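Kitchen Basics, session 6: steel tins, lids and the worktop

Right, on to storage. I've put this one fairly late in the Tavdale course on purpose, as by now you'll all have a cupboard full of odd containers at home and some strong feelings about them!

Wash steel in hot soapy water with a soft cloth, and go with the grain of the metal if you can see one. Dry it straight away or you'll get those chalky spots (Porkbridge water is terrible for them). Fill to 50 ml below the rim for anything that might swell, and put the date on a bit of masking tape. We'll do pickles properly in October, so save your bigger tins for that.

Lids are where people get cross. A stuck one wants warmth and patience - run the tap over it, wait a minute, then try again. Please don't go at it with a knife.

Steadying a small round piece is mostly a matter of using both hands. I still catch people pinning one down with a single finger while they rub at it, and off it skates across the worktop. Cup it from both sides, low down on the left and up along the edge on the right, as with the brushed steel one on the cream counter, and keep your wrists relaxed. Watches and bracelets can stay on for this bit, but they come off before we touch any dough.

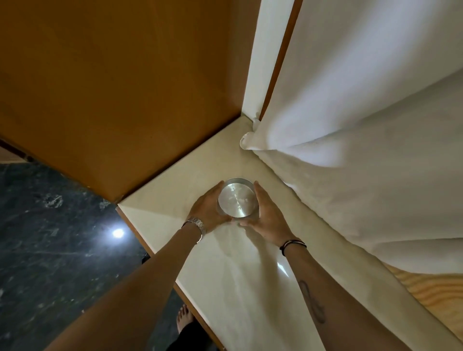
Tavdale Kitchen Basics handouts | Contact the course office | Back to top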